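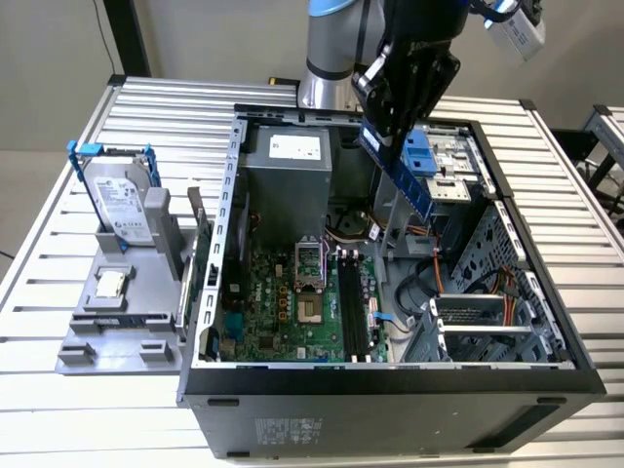 Ticket 990: Memory step stopping mid-cycle, bench 7

Status: Closed, one follow-up open
Site: Roston, desktop rebuild line
Cell software: Mundari
Opened by: second shift, bench lead

Problem
Cell stops during the memory step on Dell towers with fault 351 (grip force out of range). Operator has to clear the fault, take the module by hand and restart the step. Started in November after the Clilalthorpe batch came in. Other benches are not affected.

Log

2:10 p.m. Fault 351 on three towers in a row. Cleared each time. Module undamaged.

2:40 p.m. Checked the case position on the bench. Tower on its side, side panel off, no movement against the stops. Reran the step with the same tower and got the same fault.

3:15 p.m. Swapped in a module from older stock. Step completed. Went back to a module with the blue board and it faulted again.

3:30 p.m. Called Yakubu support. They asked for the grip settings. Ours were still the values from installation. They sent a new profile with a lower closing force and a slower approach to the slot.

4:50 p.m. New profile loaded. Ran 57 cycles, no faults.

Note from the floor
When the cell stops, the person at bench 7 has to leave the inspection table to clear it. Before the cell came in, that person seated memory and drives by hand and inspected at the end. Now they cover inspection full time and the target assumes they don't get called back. On the day of the fault they were called back all afternoon and the inspection queue was still full at shift change. Please don't count that queue against the operator.

Two people also asked whether they may seat a module by hand while the cell is paused. Yes, but only with the arm parked and the gate open. Mark the unit "hand seated" on the tablet so that test knows.

Resolution
New grip profile saved as default on bench 7. Fault 351 has not come back in the two shifts since.

Follow-up
Copy the profile to the remaining benches. Assigned to day shift maintenance.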